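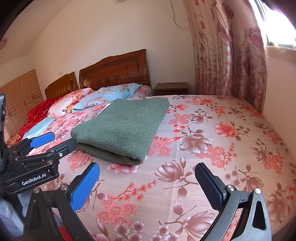

**Bedroom turnover check, Uvell guest flat**
1 May 2020, before noon. Sheet version 6. Linen supplier Nadar, laundry Pustatar.

Marks: OK / FIX / n/a. Comments short please, the office reads these on a phone.

## Bed

- [x] Fitted sheet on, floral. OK. Elastic still grips at all four corners, checked by hand.
- [x] Stains, holes, pulled threads. OK. Looked twice around the brownish blossoms, that print hides things.
- [x] Green knitted blanket folded, left on bed. OK. Fold is thick. Leave it, don't press it flat, the rib goes out of shape.
- [ ] Blanket care label. FIX. Can't read the wash temp any more. Ask Pustatar what they've been using, I'd say cold till we hear.
- [x] Pillows. OK. One a bit lumpy, will do one more stay.
- [ ] Mattress protector. FIX. Zip sticks halfway. Works if you go slow. Replacement on the Nadar order, number 2625.
- [x] Slats and center rail. OK. Pushed down along the whole length, no creak.
- [ ] Bed legs. FIX. Wall side one has lost its felt pad and is marking the floor. Pads are in the hall closet, top shelf, didnt have time.

## Window and curtain

- [x] Curtain hooks all in. OK
- [x] Curtain clear of the heater. OK, but only just. Push it back if you open the window.
- [x] Window latch. OK, stiff.
- [ ] Blind cord cleat. FIX. Screw loose again, third time. Needs a proper wall plug, not another longer screw. Cord is wound up high for now, so don't let it hang, families use this room.

## Electrical

- [x] Smoke alarm test button. OK, loud.
- [x] Outlets by the bed. OK, no cracks, no scorch marks
- [x] Bedside lamp. OK. Bulb swapped for an LED. The old one was over what the shade is rated for.
- [ ] Extension cord. FIX. Was run under the rug. Pulled it out and coiled it. Please do NOT put it back there, buy the flat Cendis one with the switch or go without.

## Floor and way out

- [x] Rug backing. OK, doesnt slide
- [x] Path bed to door clear. OK, 70 cm at the tight spot, need 60.
- [x] Door opens all the way. OK
- [ ] Escape plan on back of door. FIX. Still the old one with the storage room shown as an exit. New print is waiting at the office.

## Bugs and damp

- [x] Mattress seams, headboard, behind skirting. OK, nothing. Used the flashlight.
- [x] Wall behind the bed. OK. Old mark by the corner is dry and same size as the pencil line.

## Result

Room can go out tonight IF the cord cleat is done first. Everything else can wait for the next changeover. Key back in box 384, code unchanged. Spare sheets are down to one set so somebody please order before the long weekend in May, we were caught out last year and had to borrow form the flat upstairs.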